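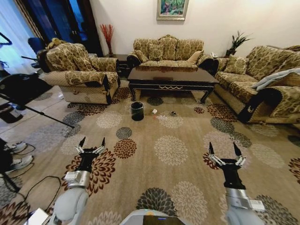

Aumento de dados só no fundo ajuda ou atrapalha em tarefa de catar lixo do chão?

Estou tentando reproduzir o resultado do Lornthorpe, o método de imitação em que a política é treinada com demonstrações teleoperadas e, em paralelo, uma segunda cabeça da rede aprende a dizer se cada ponto do chão é "objeto solto" ou "superfície". Estou adorando mexer com isso! A tarefa é curta de explicar: pegar cada pedaço de lixo e largar na lixeira, um por vez, com dois braços e garras de dois dedos. Em piso liso, no laboratório, a coisa anda lindamente. O problema começou quando passei para salas mobiliadas, porque um tapete bege todo coberto de flores redondas, em creme, cinza, bordô e quase preto, é um pesadelo para a cabeça de segmentação. Os pedaços de lixo ficam à direita da lixeira preta, em cima de uma flor creme, e um deles é branco e amassado e outro é um pedacinho achatado e translúcido. A rede acha o branco com facilidade, hesita no translúcido e, de vez em quando, marca uma flor escura pequena como se fosse lixo e manda a garra descer ali.

Os números, para quem gosta: gravei 800 demonstrações em 4 salas diferentes, e depois de filtrar as que tinham pausa longa ou perda de sincronismo entre câmera e juntas fiquei com 674. Treinei com todas elas. Na avaliação em sala que não entrou no treino, a taxa de sucesso por pedaço foi de 37%. No piso liso é bem mais alta, então não me parece bug de controle. A anotação das máscaras foi feita no Gounder, com revisão manual quadro a quadro nos trechos em que a garra fecha.

A receita que eu estava seguindo troca a textura do chão em todas as imagens de treino (recorta pela máscara e cola outro tapete por baixo do lixo). Fiz isso e a cabeça de segmentação melhorou no conjunto de validação, só que a política ficou mais tímida: ela para a garra um pouco acima do objeto e fica oscilando. Alguém já viu esse comportamento? Vale mais a pena aumentar só o fundo, gravar mais salas ou mexer na perda? Uso o Valon como pilha de treino, com as câmeras dos punhos desligadas por enquanto, só a da cabeça.

Postado por tapete_florido em 29 de setembro de 2023

garra_paralela

Que tarefa boa, e que tapete! Já passei por quase o mesmo sintoma e vou chutar a causa com bastante confiança: quando você recorta o objeto pela máscara e cola outro fundo, a sombra de contato vai embora junto. A política estava usando a sombra para estimar a que altura os dedos estão do chão. Com uma câmera só, lá em cima na cabeça, ela tem pouquíssima informação de profundidade, e a sombra da garra se aproximando do objeto é uma das melhores pistas que existem. Você tira a pista da maioria das imagens de treino, ela aprende a não confiar, e aí na hora de descer fica nesse vai e não vai.

O que funcionou no meu caso, nesta ordem:

Primeiro, separar os dois usos dos dados. A cabeça de segmentação vê imagens com fundo trocado, à vontade, quanto mais feio o tapete melhor. A cabeça de ação vê imagens originais, com no máximo variação de brilho e de cor. O tronco é compartilhado, mas o gradiente da ação só passa nos lotes originais. Parece um detalhe bobo e muda tudo.

Segundo, na troca de fundo, multiplicar em vez de colar. Você estima um mapa de iluminação do chão original (um desfoque grande da luminância resolve grosseiramente, mas cuidado com tapete estampado, porque a flor escura entra no mapa como se fosse sombra) e aplica esse mapa sobre a textura nova. Fica imperfeito e mesmo assim a oscilação diminuiu muito.

Terceiro, ligar as câmeras dos punhos. Sei que você disse "por enquanto", mas para pedaço translúcido quase rente ao chão eu nem tentaria sem elas. O treino fica mais lento e vale cada minuto.

Sobre gravar mais salas: eu gravaria, sim, só que com a mesma sala e tapetes diferentes antes de sair procurando casas novas. Aí você consegue dizer se a queda vem do chão ou do resto (sofá florido, mesa brilhante refletindo o sofá, cortina clara com luz do dia entrando, tudo isso muda a exposição da câmera). Uma curiosidade: a mesa escura polida me preocuparia mais do que parece, porque o reflexo no tampo tem a mesma estampa do estofado, e uma cabeça que aprendeu "estampa = superfície" pode se perder ali. Mas ela está atrás da lixeira, fora do caminho da garra, então deixe para depois.

Se você publicar a comparação entre as duas cabeças com dados separados, me avise aqui, quero muito ver!

paltcombe_lab

Concordo com a sombra. Mas olhe também o filtro. De 800 para 674 é um corte grande, e se o critério foi pausa longa, você pode ter jogado fora justamente as demonstrações em que o operador parou em cima do objeto difícil, corrigiu e pegou. Essas são as mais valiosas para o translúcido! No conjunto Paltcombe a gente corta só a pausa, mantendo o resto do episódio – a ação antes e depois continua servindo. Rode de novo com os episódios recuperados antes de mexer na arquitetura.

Outra coisa: sucesso por pedaço esconde muito. Separe em achou, pegou e largou dentro. Se a maior parte das falhas for em "achou", o problema é a segmentação. Se for em "pegou", é altura. Com um número só não dá para saber, e a conversa toda vira adivinhação.

robo_na_sala

aqui eu coloquei um tapete liso por cima e passou a funcionar kkkk

mas sério, testa baixar a taxa de aprendizado da cabeça de ação, comigo a oscilação era isso. não usei o Lornthorpe, era outra política, então não sei se vale

tapete_florido (quem postou)

Gente, que respostas boas, obrigado! Já rodei a separação em achou / pegou / largou com os registros que eu tinha, e a maior parte das falhas está em "pegou", inclusive no pedaço branco, que a segmentação encontra sem dificuldade. Então a hipótese da sombra ganhou força por aqui. As flores escuras marcadas como lixo existem, mas pesam menos do que eu pensava; acho que me impressionaram porque é muito estranho ver a garra descer decidida em direção a uma flor.

Fui olhar também os episódios descartados e é isso mesmo: em vários deles a pausa longa acontece logo acima do chão, com o operador ajustando o punho antes de fechar os dedos. Vou cortar só a pausa, como no Paltcombe, e treinar duas versões, uma com os gradientes separados e outra sem, mantendo a mesma semente. As câmeras dos punhos entram na rodada seguinte, para não misturar as causas. Sobre o tapete liso por cima: eu ri, mas vou gravar assim também, na mesma sala, porque serve de controle.

Uma dúvida que sobrou para garra_paralela: no mapa de iluminação, você fazia o desfoque depois de mascarar as regiões estampadas ou direto na imagem? Com tanta flor, sobra pouco bege entre uma e outra para interpolar.

Fale conosco | Termos de uso | © Comunidade de ajuda em robótica e automação | Voltar ao topo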